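Ticket 3034
Product: Sollari girth sensor with Droltska Barn app
Subject: Heart rate stops in the middle of the gallop, one horse only
Opened by: Saeed Pakzad, Sirkedmont training barn
Assigned to: Dolores Whitfield
Opened: Aug 29, 2025
Status: Solved, one question left open

Original report (Saeed Pakzad)

Good morning. I am the assistant at Sirkedmont and I take care of the Sollari sensors for our horses. We have used them since last November and in general we are satisfied with them. Now I have a problem with one mare, her name in the app is Kocabaş.

When she walks to the track the heart rate is good. When she trots it is also good. A short time after she begins to gallop, the line in the app goes flat and stays at the last number until she pulls up. Then it comes back by itself. The speed and the distance are recorded all the time without a gap, so I think the sensor is not switching off.

The trainer needs the recovery number after the work, and the app refuses to calculate it when the gallop part is missing. It writes only "Not enough data". This happened in every fast work since we changed her to the new girth.

What I tried already:
- Charged the sensor to full.
- Deleted the app from the phone and installed it again.
- Used the phone of our exercise rider, Ezekiel Lyons. The result was the same.
- Washed the two electrode pads with warm water, no soap, like it says in the manual.

Please tell me what I should try next. I would not like to send the sensor away, we do not have a spare one.

Reply (Dolores Whitfield)

Hello Saeed, thanks for the clear report. A flat line with good speed data nearly always means the electrodes lose the skin for a while. The GPS does not care about contact, so it carries on.

Could you check these for me?

1. Firmware number. Open the app, tap the sensor name, then Details. It should say 23 or higher.
2. Where the upper electrode sits. It belongs on the left side, behind the elbow, with the whole pad under the girth.
3. Whether the coat is wetted before the saddle goes on.
4. Whether the same sensor works on a different horse.

And please send the raw file from one of the bad works. Hold your finger on the workout and choose Export.

Reply (Saeed Pakzad)

Here are my answers in the same order.

1. The firmware was 4. I was surprised, because the app never told me there is an update. I did not update yet, I wanted to ask you first if I will lose the old workouts.
2. The position is correct as I understand it. The new girth is wider in the middle and more narrow behind the elbow, so the pad is maybe not covered completely at the top edge.
3. We use a wet sponge. Amos Yazzie does the saddling in the morning and he says he uses the same amount of water for all the horses.
4. I put the sensor on the old gelding in the next stall. It worked during all of his gallop, with the old type of girth.

The raw file is attached.

Reply (Dolores Whitfield)

Point 4 is very useful, it means the sensor itself is healthy. You will not lose workouts with the update, but sync them first, and keep the phone next to the sensor until the light is steady green. On such an old version it can take around 25 minutes. Please do not ride with it during that time -- if the update is interrupted you have to start again from the beginning.

In the raw file I can see the contact value dropping as soon as the stride gets long, and then it is zero. That agrees with what you say about the top edge of the pad. I would like you to do two tests, separately, so we know which one helped:

Test A: new firmware, new girth, nothing else changed.
Test B: new firmware, old girth.

Update (Saeed Pakzad)

I made the update indoors. It finished without an error. The firmware now shows 23, all the old workouts are still there.

Test A: The line became flat again in the gallop, but now the app gives a message, "Poor contact, upper pad". Before there was no message. So the update did not solve it, but it explains it better.

Test B: Good from the beginning to the end. The recovery number was calculated and the trainer has it.
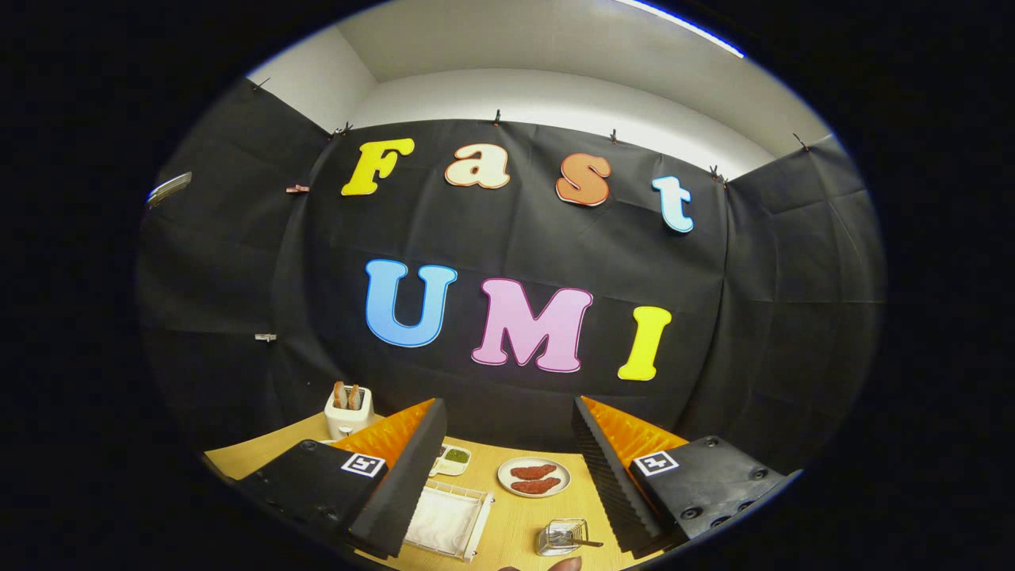 Cause

The new girth is too narrow at the place of the upper pad. In the gallop it moves a little back and the top of the pad lifts from the skin. The sensor and both phones are working as they should.

Fix (Dolores Whitfield)

Stay with the old girth for fast work, or move the sensor one strap hole higher on the new one so the girth covers the pad fully. If you move it, check the skin behind the elbow after the first two or three works. Some horses with thin skin get a rub there.

Last update (Saeed Pakzad)

We moved it one hole higher and Ezekiel rode her in a normal work. The heart rate was complete except for a small gap at the first turn, which the app accepted. There is no rub that I can find. For the races it does not matter, she does not wear the sensor then.

You can mark it as solved. I have still one question: why did the app not tell me about the update? Myrtle Blackwood, who keeps the account for our owners, did not receive any mail about it.

Note (Dolores Whitfield)

Update notices go to the phone that first paired the sensor. In this account it is a phone which has not been logged in since the spring. I have asked for the notice to go to every phone in the barn group, no date yet. Leaving this question open on our side, the rest is closed.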